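Wilesberg Layer Cake Notes

README for the recipe set, June revision

Contents

This folder holds 37 layer cake recipes collected from home bakers in Wilesberg and Arain, typed up from handwritten cards and a few photocopied church bulletins. Each recipe was baked at least once before it went in. The set is meant for people who bake at home and for anyone who wants to compare how the same cake changes from one kitchen to the next.

What is in each file

Every recipe is one plain text file. The file name is the name of the cake as it was written on the card, so expect some odd spelling. Inside you will find the ingredients, the method, the pan size, and a notes field. The notes field holds whatever the baker wrote in the margin, plus anything we changed after testing.

Ingredients are given in cups and in grams. The cards used cups only. The gram weights are ours, weighed with the flour spooned and leveled. If you scoop straight from the bag you will get a heavier cup and a drier cake, so use the grams if you have a scale.

Eggs are large unless the card says otherwise. Butter is unsalted. Where a card just says "shortening," we left the word alone and tested with butter first, then with vegetable shortening if the butter version spread too much.

Testing

Cakes were baked in a Merkova home oven on the middle rack, no fan. Oven temperatures are in Fahrenheit. Many of the cards said "moderate oven," which we entered as 350. Two recipes did better lower, and those say so in the notes.

Fillings were tested separately from the cakes. Custard fillings were cooked on the stove and chilled overnight before layering. A custard that is used the same afternoon tends to slide – this is the most common problem people write to us about.

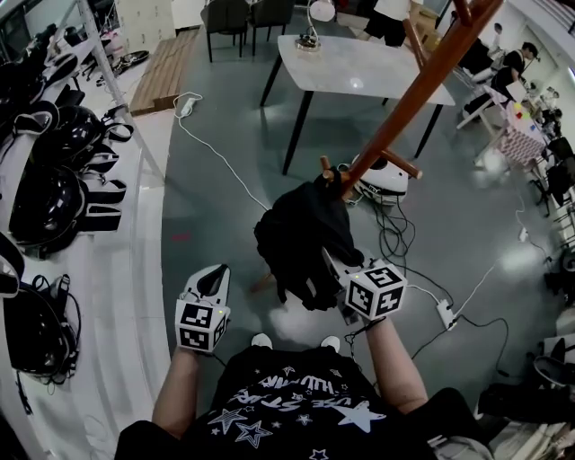

Arain asked whether the lemon filling could be made with bottled juice, and added that the Arain version of the card seemed to call for twice the sugar of the Wilesberg one. Bottled juice sets fine but tastes flat. The sugar difference is real. We kept both cards as separate files.

Known problems

The burnt sugar cake has no pan size on the card. We used two 9-inch rounds and had batter left over, almost enough for six cupcakes.

The Masside nut cake calls for "one glass of milk." We settled on 215 grams after several tries. If yours comes out gummy in the center, hold back a spoonful.

Baking times for the thin layers are tight. Start checking at 15 minutes, even if the card says longer. Dark pans will be ready sooner than light ones.

Icing amounts are uneven across the set. Some cards make enough to cover the sides, some only the top and the middle. The notes field says which.

Not included

Cheesecakes, sheet cakes and anything made from a boxed mix. There were a few good mix cakes among the cards, but the boxes have changed size since they were written and the results were too different to print.

Use

Copy, print and change the recipes as you like. If you publish one, keep the name of the cake and the town it came from.

Corrections

Send the file name, the line that is wrong, and what you baked it in. Corrections go into the next revision once the cake has been baked again.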